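Home | Forums | Workshop | Finishes | Search | Log in
Filed under: Surfaces and coatings
Reading time: 2 minutes

White table tops going yellow - oil or lacquer?

tcuevas
I have a birch top to finish for a workroom and it has to stay white. The last one was done with Bekness white oil, two coats, and it went cream along the window side within a year. The far side is still fine. I'm considering a water-based lacquer over white primer this time. Has anyone had one last?

Purves
Water-based, yes. Oil-bound whites yellow, and they usually do it faster in the dark than in the light, so your window side going first is odd. What did you wipe it with?

tcuevas
Ordinary kitchen spray, most days.

Purves
Then I'd suspect the cleaner before the oil. Alkaline sprays attack an oil finish and leave it open to dirt. Was the window side the side people worked at?

tcuevas
It was.
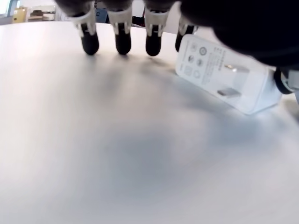
Either way I don't want to repeat it. The new top will get the same use and probably the same spray, so the finish has to put up with both.

flisen_2
Disagree with lacquer on a work surface. It chips at the edges and you can't spot repair it. I sanded one back after two winters and it took longer than the original job. Oil can be patched in an evening.

Purves
It chips if the edges are left sharp. Put a 2 mm radius on them and the film has something to hold on to. Solvent-free primer, sand at 240, then lacquer. Leave it 6 days before anything heavy goes on it.

flisen_2
The tin says 24 hours.

Purves
The tin means dry to handle. Full hardness takes longer, more so in a cold room.

Shahab Mirzaei
Has laminate been ruled out? A white high-pressure sheet on the same birch would cost around a third more than a decent lacquer and needs no curing time. Matt if there are lights overhead - gloss is tiring to work at.

tcuevas
Ruled out for now, the top has a curved front and I can't press an edging strip round it. I'll do a test board with the Gasudden primer under lacquer and leave half of it under a cloth until November.

flisen_2
Do an oiled one alongside it and use the spray on both.

tcuevas
Fine, will do both.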